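Nembridge in December, is the lake walk worth it?
Travel forum > Small towns and short trips

kazmi_road
Hello all. My wife and I have 3 nights in Nembridge in December and we will come without a car. I read that the walk around the lake takes the whole day, and in another place I read two hours. Both cannot be true. Also I want to know if the bus from Baltel still goes in winter, and if it is better to sleep near the station or up in the old town. We are not young but we walk well.

porridge_and_maps
Both are true, there are two lakes! The upper one is the two-hour walk, flat, benches everywhere, dogs everywhere too. The lower one is the long one and in December you will finish it in the dark. Sleep in the old town. Near the station you have only the parking lot and one bakery.

ZarmeenaD
I lived in Nembridge for two winters, so I will try to answer carefully. Please excuse my English, it is my third language.

The bus from Baltel is number 76. In winter it goes, but the last one back leaves at 5:40 in the afternoon, and the driver does not wait. You buy the ticket on board and he does not like big bills.

I do not agree about the old town. It is pretty, yes, but there are 400 steps between it and the lake, and when they have ice the town closes the lower part. Then you must go by the road, and the road has no sidewalk. With suitcases I would stay at the bottom, on the Kazmi side of the river. The rooms are plain but warm, and you hear the water at night.
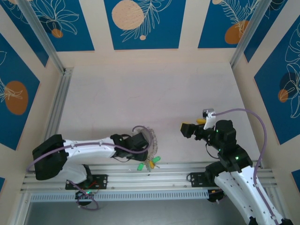

For the upper lake, my advice is to begin at the Grudero gate and go with the water on your left hand. In this direction you have the wind behind you on the open part, and you come to the tea house near the end, when you want it. In December most plants are brown and lying down, but the ferns along the north bank stay green under the trees, and I was always happy to see them. They have the same shape as the fern-like drawing on the blue panel in my picture, the one that comes down over an orange-brown rounded shape. After the ferns there is a wooden bridge. Do not cross it, the path on the other side goes only to a farm.

Zarmeena Dhanial

porridge_and_maps
400 steps, come on. I did them with a stroller. They put sand down every morning and I have seen the lower part closed one time. If you stay by the river you eat in the same two restaurants every night.

ZarmeenaD
Maybe you had a mild winter. In my second year they were closed for most of the month. And one of the two restaurants is very good, they make a barley soup I still try to copy at home without success.

tinbucket
I'm with Zarmeena on the river and with porridge on everything else. The old town empties out after dark in December, half the shops just shut until spring. But the view from up there at 8 in the morning, with fog sitting on both lakes, I would climb anything for that. Couldn't they do one night up and two down?

kazmi_road
Thank you for so many answers. One night up and two down sounds like a lot of packing, but my wife likes the idea of the fog. Is the tea house really open in winter? The website has last year's hours.

ZarmeenaD
In my time it opened at 11 and closed when the lady was tired, usually about 3. Bring something to eat in your pocket in any case. If the smoke is coming from the chimney, she is there.

tinbucket
Still open, I was there last December. Cash only. Get the plum cake before the walking club comes through and takes all of it.

porridge_and_maps
Agree on the cake. Still say old town for all 3 nights.

kazmi_road
We have booked by the river for two nights and in the old town for the last one, so we carry the suitcases up only once. I will write here after we come back and say who was right about the steps. One more question, does the 76 stop at the Grudero gate or must I ask the driver?

ZarmeenaD
You must press the button right after the church. If you wait until you see the gate, it is already too late and you walk back up the hill.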